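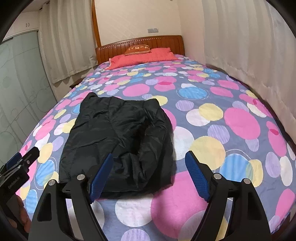
4.2 Household collection with the Haltine kit

The vendor's claim we set out to check is a simple one. Redus sells the Haltine handheld gripper together with a data service, and states that a buyer with no robotics background can take the kit out of its case, record demonstrations of household tasks in an ordinary home, upload them, and receive a trained policy that runs on a supported arm. The sales material says this works for clothing. We bought the kit at list price through the normal order page, had no contact with the company beyond its regular support desk, and returned nothing for credit.

We chose garment handling because it is where we expected the claim to be weakest. Rigid objects forgive a great deal. A mug grasped a little too high is still grasped, and most of the published results for handheld collection are on mugs, blocks and bottles. A jacket that is grasped a little too high may slide out, unfold, or come up with a handful of bedding attached. The product page lists "laundry and bedroom tidying" among its supported uses without saying which garments, which surfaces, or what counts as finished.

Three tasks were defined before any recording began. In the first, a folded garment is picked up from a bed and placed in an open bin. In the second, the garment is moved from one side of the bed to the other without unfolding. In the third, it is turned over in place. All three were recorded in lived-in bedrooms with the bedding left as it was, since a plain white sheet pulled tight over a mattress would have told us very little about the product as sold. Figure 3 shows a typical starting state for the first task.

Figure 3. First task, view from the gripper camera. The fingers are open, with the folded black garment beyond them on a patterned duvet.

The duvet in Figure 3 deserves a comment, as surfaces like it account for much of the trouble reported below. Redus segments the object automatically after upload, and the buyer has no way to correct the result. On plain bedding the outlines returned by the service were good. On printed bedding, with overlapping circles in pink, yellow and blue, the outline often took in one or more of the circles near the garment. We reported this to support and were told that segmentation is "advisory" and does not affect training. We could not confirm that. The policy trained on printed bedding reached toward the pattern often enough that we doubt it.

Glossy dark fabric was the second difficulty. Highlights along the folds move as the gripper moves, and the tracking software appears to treat some of them as fixed points in the room. The manual recommends "well-textured environments" for tracking, and a bedroom with a printed duvet, a paneled headboard and curtains should qualify. In practice, when the lens came close to the garment, the black fabric filled much of the view and the rest of the room was squeezed into the curved edges of the wide-angle image. Tracking losses clustered there, in the last part of the reach, where position matters most.

Redus promises 1,000 usable demonstrations per month of subscription as a processing limit, and the phrase is easy to misread. It is a ceiling on what the service will accept, and recordings that fail the tracking check count against it. We found this out by running into it. Of the first batch uploaded, 43 recordings were rejected with no reason given other than a status code, and the allowance was reduced by the same number. A buyer who plans a project around the advertised figure will come up short, and will learn by how much only after the work of recording is done.

The hardware itself is better than the service around it. The textured pads gripped quilted fabric firmly and did not snag. The finger bodies are stiff, and we saw no flexing that would upset the width measurement. Swapping a pad requires removing screws from the finger tops, and the driver for this is not supplied – a small thing, but the quick-start guide describes the job as tool-free. Operators found the grip tiring in long sessions. The weight sits forward of the hand, and the wrist begins to drop well before the battery does. Recordings made late in a session show the fingers arriving lower and pressing into the bedding. We have not seen this mentioned in any of the vendor's documents.

For comparison we repeated the first task with the Kekana gripper, an older handheld design sold without a data service. Its recordings were processed with our own pipeline. The comparison is not a clean one, as the pads, lens and software all differ, and we make no claim about which device is the better buy. What it does allow is a check on whether the task is simply too hard for this style of collection. It is not. A policy trained on the Kekana recordings completed the first task on printed bedding more reliably than the one returned by Redus, although it was slower and tended to hesitate above the garment before closing.

We also asked whether the fault lay in our recordings. The raw Haltine files can be exported, and to the vendor's credit the format is documented. When we ran those same files through our pipeline, most of the gap closed. This points at the processing stage and away from the operators, though we would stop short of calling it proof. The vendor does not disclose its training settings, and a change on its side between our uploads would produce the same picture. Two requests for a version history went unanswered.

One further claim should be treated with care. The Redus site shows a success chart for a "real home bedroom" evaluation, credited to a test program called Dretemeo. We could find no description of the rooms, the garments, or the number of trials. The accompanying video shows a thin, light-colored shirt on a plain gray blanket. A policy that succeeds there may be useful, but the result says little about a bulky coat on a busy print, and that second case is closer to what our operators met when they walked into a bedroom.

None of this makes the kit useless. A group with its own processing tools could buy the gripper alone, export the files and do reasonably well. That is a different product from the one advertised, and at the current price the subscription makes up the larger share of the cost. For the buyer the advertising addresses – someone with a home, a supported arm and no pipeline – we found no evidence that the service delivers garment handling on ordinary bedding. The second and third tasks, where the garment must stay folded or be turned in place, gave weaker results still and are covered in Section 4.3.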